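Suron Fine Glitter, 100 g shaker jar

Product code 791. Sold by Binov Craft Supplies.

Suron is a polyester glitter cut to a uniform hexagon for use on card, wood, papier mache and sealed plaster. The colour is carried in the film and then coated, so it does not bleed into water-based glue. The shaker lid has two settings, fine and pour. The inner seal should be kept if the jar is to be stored on its side.

Available shades: old gold, pewter, claret, ice white, bottle green. Claret is a new shade and replaces rust, discontinued in June. 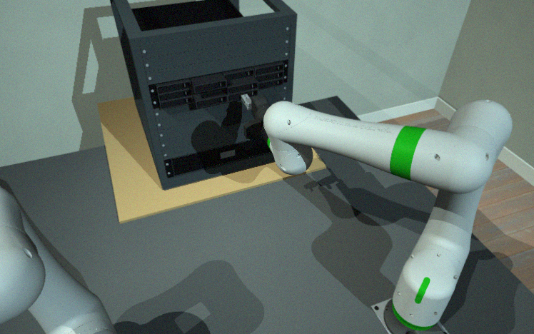 Coverage depends on the adhesive. One jar covers up to 35 flat card letters at 10 cm high, one side, with a single coat. Foam and cork take more. On open-grained wood, prime first with a thin coat of white acrylic and allow it to dry fully before gluing.

Application

Brush on PVA or Zuruvard tacky glue in an even layer. Work in sections no larger than can be covered before the glue skins over. Shake from directly overhead, leave for a minute, then tip the excess on to folded paper and return it to the jar. Do not press the glitter down with a finger. Leave flat overnight. A second coat may be applied over the first once it is hard - thin the glue slightly with water.

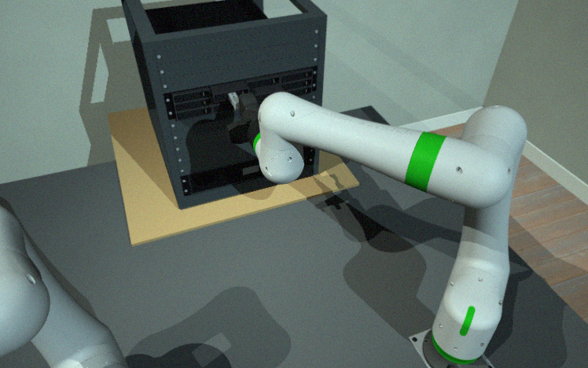 For pieces that will be handled, seal with two light passes of clear acrylic spray. Gloss varnish keeps the sparkle; matt varnish dulls the pewter and ice white noticeably. Solvent-based sprays can lift the coating and should be tested on scrap.

Not suitable for cosmetics, food decoration, candles or children under three. Do not rinse brushes into the sink - wipe them on kitchen paper first and bin the paper.

Delivery and returns

Unopened jars may be returned in their outer carton. Mixed cartons of ten are packed to order and cannot be exchanged by shade. Trade accounts: contact Lucie Fehr at the Nguyen Street counter.

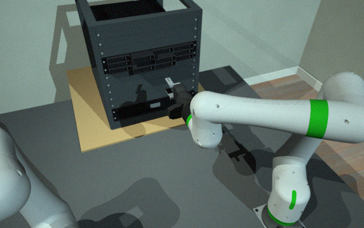
Equipment rack and two white robot arms

Page revised January 8, 2021. Shades on screen may differ from the jar.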